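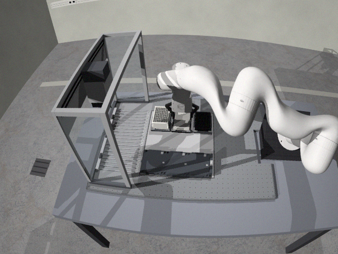

4. Results and discussion

4.1 How kegs leave the brewery and how they come back

Three of the breweries in our study keep the record of their kegs on paper, and the others use a spreadsheet. We expected that the spreadsheet would give the better record, but we did not find a clear difference. The quality of the record depended more on who was present when the van was loaded. When the brewer loaded the van, the serial number was written down nearly always. When the driver loaded it alone, the line in the record often said only the name of the bar and the number of kegs, so that later one could know how many kegs a bar should have, but could not know which ones.

We followed 730 kegs from 6 breweries during 6 months. The observation was closed on 2025-02-20, and a keg which came back after this day is treated in our analysis as still outside. All kegs are of stainless steel and belong to the brewery that fills them. Rented kegs were left out, because the rental company has its own system of tracking and the brewery does not carry the loss in the same way.

The normal path is simple. A keg is cleaned, filled, kept in the cold room, and delivered to a bar. The bar connects it, sells the beer, and puts the empty keg in the cellar or behind the building. At the next delivery the driver takes the empty ones back. In the towns of Torine and Cernthorpe, where most of the bars in the study are located, this path works well in the warm months. The bars order often, the driver visits often, and the empties do not have time to collect.

The path breaks when the orders become rare. A bar that took a keg of wheat beer every week in summer may take nothing in January, and then the driver has no reason to stop there. The empty keg stays. After some weeks it is moved to make place for something else, and the person who moved it may not work in the bar any longer when the brewery calls. We heard this same story, with small changes, at every brewery we visited.

4.2 The meaning of a lost keg

In the literature on beverage packaging a container is usually counted as lost after a fixed time without return. We used this rule in our first plan of the study. In the field it was difficult to apply. The owners of small breweries do not think about their kegs in this manner, and most of them could not tell us a number of weeks after which they give up. They say that a keg is lost when they stop believing that it will come back, and this moment depends on the bar, on the friendship with the bar, and on the need for kegs in the brewery at that time.

For this reason we separated three states in our coding. A keg is "out" when the brewery knows where it is and expects it. A keg is "late" when the brewery knows, or thinks that it knows, where it is, and has already asked for it at least once. A keg is "missing" when the brewery cannot name a place. The states were assigned together with the person who keeps the record, not by us alone. We are aware that this makes the coding less strict, and we come back to this point in Section 5.

Moving from "late" to "missing" is not always a one-way step. At Clundel, kegs which had been written off were found again in the cellar of a restaurant that had changed its owner. The new owner did not know to whom they belonged, and he had used them to hold up a shelf. The brewery took them back, changed the seals, and filled them the same week. In the accounts of Clundel these kegs had no value any more, but in the brewhouse they were exactly as useful as before.

Figure 2. Simulated enclosure with hood, standing on a table.

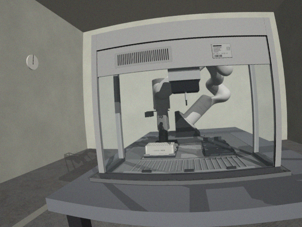
Shirley Carrier did not agree with our use of the word "missing" at all. In her view a keg is never missing, it is only standing in a place where no one has been asked politely. She told us that she would sooner telephone a bar five times than write the keg off, and that our three states should be two, "ours and on the way home." When we read our draft of this section to her she kept this opinion, and she asked that it should be written down.

We have kept the three states, but her objection is useful. It shows that the record of a keg is also a record of a relation. To write "missing" next to the name of a bar is to say something about the bar, and some of the persons who keep the records avoid it. In one spreadsheet the column for lost kegs existed, but it had never been filled, although the owner could name from memory several kegs that he did not hope to see again. A researcher who had only received the file would have concluded that this brewery loses nothing.

4.3 The deposit

All of the breweries told us that they charge a deposit of 30 dollars per keg. The agreement on one amount was not planned. It seems that the amount came from a distributor who worked in the region before, and that each new brewery took it over from the older ones. A new keg costs much more than this, and everybody knows it.

The deposit is often not really paid. On the invoice it appears as a line, and at the return it appears again with a minus sign, and for a bar which orders regularly the two lines cancel each other. Some bars have an open balance of deposits which is older than the memory of the present manager. The brewers do not insist. They say that a strict deposit would be felt as a lack of trust, and that a bar has a limited number of taps and many breweries that want to be on them.

We asked the brewers if a higher deposit would bring the kegs back faster. The answers were divided. Wajid Yousafzai was of the opinion that the amount has no importance as long as the bar does not pay it in cash on the day of the delivery. Others thought that a higher amount would at least make the manager look at the invoice. Nobody in our group had tried it, so we have only opinions here and no measurement.

One brewery, Hoàng, changed the procedure during our observation without changing the amount. Since January its invoice lists each keg on a line of its own, with the serial number, and the line is repeated on each following invoice until the keg is back. The bars reacted in a friendly way. Some managers went to the cellar with the invoice in the hand and found kegs of other breweries as well. We cannot say how much of the improvement at Hoàng comes from the new invoice, as the brewer also began to drive the van himself in the same weeks, and he is a person who looks behind doors.

4.4 Kegs in the wrong brewery

A part of the late kegs was neither in a bar nor on the road. These kegs were standing in another brewery. A driver in a hurry takes all the empties that he sees, and in a dark cellar one steel keg looks like the other. The colored band or the stamped name is on the upper ring, where dirt collects and where labels are glued over it.

The breweries have an informal custom for this. Foreign kegs are put in a separate corner, and when the corner is full someone sends a message to the others. At Clundel the corner is next to the gate, so that a visitor from another brewery sees it when he enters. This small detail in the layout had a visible effect, and the kegs there were collected sooner than in the places where the corner is behind the fermenters — one has to know that it exists in order to look for it.

We found no case in which a brewery filled a foreign keg on purpose. It did happen by mistake. The beer was then sold under the right name in the wrong keg, and the keg began a second journey on which its owner could not follow it. In such a case both records are wrong at the same time. The owner has the keg as late at a bar which returned it long ago, and the other brewery has a keg in the trade that does not exist in its list.

The drivers proposed a common list with the serial numbers of all the breweries, which they could open on the telephone. The brewers were more careful about it. A list of where the kegs are is also a list of the customers, and in a small region this is the most sensitive information a brewery has. A list that shows only the number and the owner, without the place, was acceptable to most of them, and it would be enough for a driver who stands in a cellar and wants to know if he should take the keg or leave it.

4.5 The cost that does not appear in the books

The loss of a keg is usually discussed as the price of a new one. For the breweries in our study, the larger trouble was the day on which there was finished beer in the tank and not enough clean kegs to empty it. The tank is then blocked. The next brew has to be moved, the yeast which was prepared for it gets older, and the person who was called for the filling day is sent home or is given other work.

These days are not written down as a cost of the kegs. In the brewing log we found notes such as "racking moved" or "wait for empties Cernthorpe," without any sum next to them. We tried to reconstruct the cost with the brewers afterwards and gave it up, as the answers depended too much on what each one counted as his own working time. It would be possible to collect this in a better way if the note were made on the same day, with the hours, and we recommend it for a later study.

Late kegs produce such days as well as missing ones. From the view of the filling schedule there is no difference between a keg that will come back in spring and a keg that will not come back. This is the main reason why we do not report only the final losses, but also the time that each keg spent outside between the delivery and the return. The distribution of these times for the separate breweries is treated in the next section, together with the limits of the paper records.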